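The Room on Rosance Street

The agency called it a "restorative let", which Hulme took to mean there was no oven. He had been sent to value the contents, and in his experience the contents of a furnished room came to a bed, a kettle and a lie about the view.

"Florêncio Barros lived here for 42 years," said the woman from Skitus Lettings. She had the keys on a loop of string and kept passing them from one hand to the other. "Same bed the whole time."

"Same mattress?"

"I couldn't say."

"Then I'll put down one mattress, age disputed."

She didn't laugh. He hadn't meant her to. He wrote it down and underlined it.

The story had come to him in bits over the phone. Barros, retired from the Grustero works, had slept badly all his life until he moved in here, and then had slept like a child. His niece believed it was the room. The letting agent believed it was the room too, at 225 a week, and wanted it in the particulars. Hulme had been asked, as an independent party, to spend an afternoon and write a line or two in support. He had valued haunted pianos and a lucky wardrobe in his time. The wardrobe had fetched 95 pounds and the buyer had broken his wrist getting it down the stairs.

"You're meant to lie down," the woman said. "Everyone does. The niece said to leave it all just as he liked it."

"As he liked it the day he left, or as you found it?"

"As he liked it," she said again, with less behind it. She went out to wait on the landing, where she could be heard telling somebody on the phone that he was being difficult. 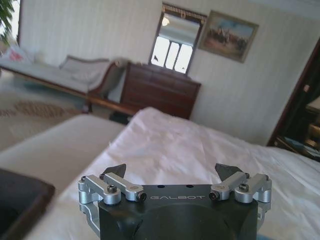
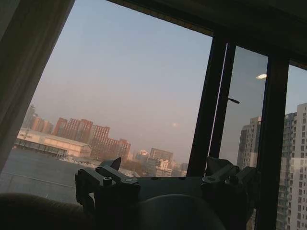 Hulme began with the linen, as he always did, because people will dust a shelf for a valuer and forget that a sheet can be read. He had been promised a bed kept like a shrine. A shrine would have been smoothed, he thought. The white sheet was all creases, with a ridge running across it and a hump at the far side, and it looked to him like any bed that any person had ever got out of. If there was a mystery in it, it was why anyone would pay extra. He pressed the mattress with the flat of his hand. It pressed back a little. He wrote "serviceable".

Then he took off his shoes, feeling foolish, and lay down in his coat.

He gave it ten minutes by his watch. He did not feel restored. He thought about his train, and about his brother, who owed him money, and about whether the ceiling had been painted by someone short. He turned towards the window and tried the view instead. The niece had been very strong on the view. Her uncle used to say he could watch the whole city from his pillow and that it sent him off quicker than a pill.

Hulme looked at the haze and the apartment blocks, and at the small white disc hanging over them, which might have been the sun or, for all the good it was doing, the moon. He supposed a man could get fond of it. A man could get fond of a bus shelter if he was left in it for long enough.

"Well?" said the woman, putting her head in.

"How long was he at Grustero?"

"Till he retired. Nights, I think. Why?"

"And he moved here when?"

She looked at her papers. "The same December he finished."

Hulme sat up and found his shoes. "So he slept badly while he worked nights, and then he stopped working nights."

There was a silence. She turned a page over, though it was blank on the back.

"You needn't put it like that," she said.

"I needn't put it at all. You asked me for a line about the bed."

She sat down on the other end of it, rather heavily. She told him she had been on her feet since six and that the niece rang her every evening, sometimes twice, to ask whether anybody had felt anything. He said that sounded tiring. She said it was.

He filled in the form on his knee. Under "Special features" he wrote "window" and then, after some thought, "large". When he looked round to ask how she spelled her surname she had leaned back against the wall with the keys in her lap, and her eyes were closed.

He waited a bit. Then he put his pen away and went to see about the kettle.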